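Category: Robot arms > Teaching by hand and remote control

Gripper keeps losing the cylinder when I teach by remote control – what do I do wrong?

Posted by Nalstead_bench on Wednesday, May 6, 2026

Hello all. I am teaching an arm one small task, which is to pick a red cylinder from the floor of a grey bin and lay it on a black holder. I drive the arm with a hand controller and record each try, and later we train from the recordings. The project has the name Tokon and I have worked on it from March.

The holder has a curved top edge and a flat base. There is also a green shape-sorter block in the bin, which is not part of the task, but I want the arm to learn to go past it.

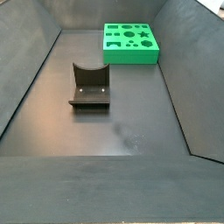

The bin with the block and the holder, no cylinder yet.

I have now 264 recordings and I am not happy with them. In many of them I close the fingers and the cylinder turns a little, then I correct, then it turns back, and at the end I have a long recording with much shaking in it. When I trained on all of them, the arm did the same shaking. It stops above the cylinder, moves left and right, and often it closes on nothing.

The cylinder is put down by hand before every try, at any angle I like. The block I also move and turn. The hardest place is behind the block, when the cylinder lies near the left wall and the holder stands to the right of it. Then I must come down over the cylinder from the back, and I am afraid to push the block with the fingers.

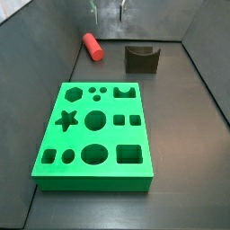
What I have tried already

– Slower speed of the controller. It helps my hand, but the recordings become very long, and the slow ones have more stops in them.

– Moving the arm by hand with the motors free. For the big movement this is nice. For the last part my own hand covers the wrist camera, so I stopped.

– Throwing away bad recordings. I don't know how strict I should be. If I keep only the beautiful ones, I have 60.

My second doubt is about the angle of the grip. Should I always take the cylinder across the middle, or is it allowed to take it by the ends? With the ends I see the round face well in the wrist camera, but I am not sure that it sits straight when I let go on the holder.

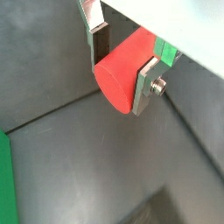

Sollari, March

Adding an older note of mine, because somebody will ask for it. At the Sollari site we did the same task with a shorter cylinder and 2000 recordings, made by four people. There the arm learned well, but every person had a different way to come down, and the arm mixed them. It started like one person and finished like another. So more recordings alone is maybe not my answer.

Thank you for any advice. Please write simply, English is my third language.

Alfredo Mangubat

Keep the 60 and build on them. I have done this kind of teaching for some years and I would rather have a small clean set than a large one with shaking.

For the grip, choose one way and stay with it. I would take it across the middle, with the fingers turned so that they close on the two long sides. Turn the wrist while you are still high, then come straight down. If you turn near the floor, one finger touches first and the cylinder rolls away from you. When it lies diagonally by the right wall, I lift the arm again and look at both camera views before I go down. It costs two seconds.
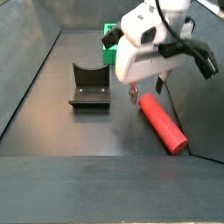 After the grip, lift to the same height each time, go over the holder, wait a very short moment and lower. Let go only when the cylinder touches the curve. If you drop it from above, the arm will learn to drop it.

Also record some tries where you start from a bad position on purpose and correct it once, calmly. One correction is good teaching. Five in a row is the shaking you describe. And cut the waiting time at the start of each recording, where you are still taking hold of the controller. I forgot this once and my arm learned to stand still.

navarro_2688

Just use more data. We had the same and it went away.

Nalstead_bench

Thank you Alfredo, this is very clear. I did turn the wrist near the floor, almost every time. I will record a new set this week with the turn made high up, and keep the old ones in a separate folder. To navarro – how many did you have when it went away?

Contact us | Terms of use | Back to top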